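Saturday, 7:40 am, Cukville shop

Kombu dye test, cotton again. Yesterday's vat was too weak so went to 19 g per liter, held it at a low simmer for 2 hrs. Color still muddy. Rinse water ran clear by the third bucket tho, so the mordant is holding.

Swatches from the Grivo bolt took it better than the Alarcón. Tighter weave? Ask Telma if she scoured both. She has the bolt tags.

Madder: strained, 13 skeins in, left overnight with lid on. Dont stir, it streaks. Wool meter on the shelf says 2,096 yds left, enough for the Brurnis order if no one grabs any.
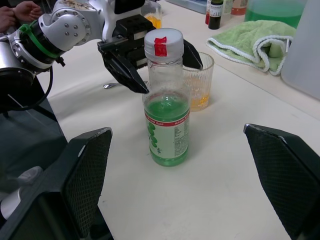 Greens next. I want a yellow-first overdye, weld then a short indigo dip, two swatches each at three dip times. Target is something close to the bright green in the capped bottle, the one with red tape on the cap, only a shade duller. The pale orange-yellow in the ribbed glass behind it is nearer to what weld gives on unscoured cotton, so scour first. Telma Salinas to check pH befor the dip. Need more twine.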